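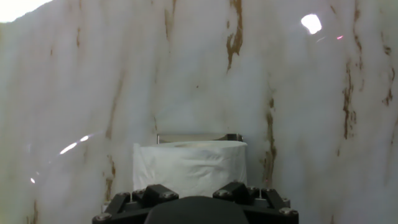 Section 4: First Picks with the Orine Arm

By now the arm is bolted down, the cables are run and the software is talking to the gripper. Good! This section takes you from a parked arm to a clean run of supervised picks on paper rolls. Plan on one morning, and have the people who will work beside the arm in the room from step 1. They know how a roll behaves when you squeeze it, and the arm knows nothing yet.

If you are moving over from hand loading, read "What changes on the shift" at the end of this section before you start. Most of the questions we hear on first mornings are answered there.

Before you begin

You need one full roll of toilet paper, one half-used roll, the marble-pattern board and the hand controller. Check that the stop button is within reach of whoever stands closest to the arm.

CAUTION: Keep hands out of the space between the fingers whenever the arm is powered, even when it is holding still. Soft goods call for a light grip setting, but the arm itself is not light.

4.1 Teaching the approach

1. Lay the board flat and clamp it if it slides. Wipe off paper dust.

2. Place the full roll on the board where the arm can reach it without stretching. Leave a hand's width clear on both sides.

3. Set the arm to Guide mode and move it by hand until the fingers point at the roll. It should feel smooth and almost weightless – this is the part everyone enjoys, so let everyone try it.

4. Open the wrist view on your screen. Bring the gripper in until the roll sits between the two finger mounts, with the dark rounded housing in the middle of the bottom edge. The housing will hide part of the roll.

Note: White paper against a white board is a hard match for any camera. The brown veins in the pattern help the software tell the two apart. Small glare spots on the board can be ignored if they stay clear of the roll. If a bright patch touches the edge of the paper, turn the board a little or dim the nearest lamp.

5. Press Save Approach. Back the arm off, then press Replay and watch it come in by itself.

6. If the gripper arrives off to one side, repeat steps 3 to 5. Two or three tries is normal on a first day.
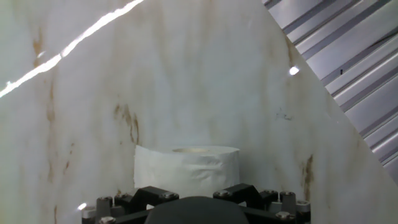
4.2 Setting the grip

1. Start with Grip Force at 2. This suits most soft rolls.

2. Close the fingers with the Step button, one press at a time, and stop when the paper just begins to give.

3. Lift slowly. If the roll slips, raise the force by one. If the outer layers wrinkle badly or the core goes out of round, lower it by one.

4. Repeat with the half-used roll and save it under its own name. Please don't skip this one. Half-used rolls come back from returns more often than you'd think, and a grip saved for a full roll will close on air.

5. Run 28 supervised picks, changing the roll's position a little each time. Write down any misses and where the roll was standing. Clear the count and start again after any change to the grip.

CAUTION: A loose tail of paper can catch in the fingers. Press Stop before you pull it free.

4.3 What changes on the shift

The packing room at Vekevholm used to move nearly 2000 rolls a day by hand, most of them with the same turn of the wrist. The arm has taken over the turning. What it has handed back is time, and the crew there have put it into checking cores, sorting returns and teaching new grips themselves. They have 16 saved grips now, all built by packers with the Guide mode you used in 4.1, and some are better than ours!

Expect the first weeks to feel slower. Someone has to watch the arm, and watching is tiring in a different way from lifting. We suggest short turns at the controller, with a changeover every half hour. Decide early who may save over an existing grip, and put the names on the wall next to the arm. Talk about pay grades early too, as running the controller is skilled work and should be written up that way.

Leave the board clear at the end of each turn, apart from the items for the next run.

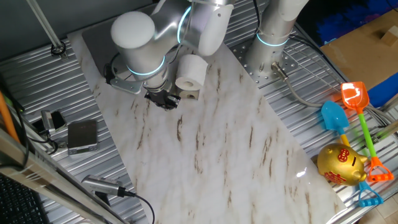 Elfriede Harms, writing from Steinbach, told us that the half-hour changeover was too short for her crew. By the time a person had settled in and got a feel for how the arm was doing that day, it was time to hand it over. They now switch every hour and keep a paper log by the controller, where each person notes what the arm missed. She added that her wrists no longer ache on the drive home, and that she would still like a louder tone when the arm wakes up.

The tone can be changed under Settings, Sound, Wake. Longer turns are fine if the whole crew agrees to them. Sites on the Clerkum controller will find the same setting under Alerts.

Next: Section 5, Running Without a Supervisor.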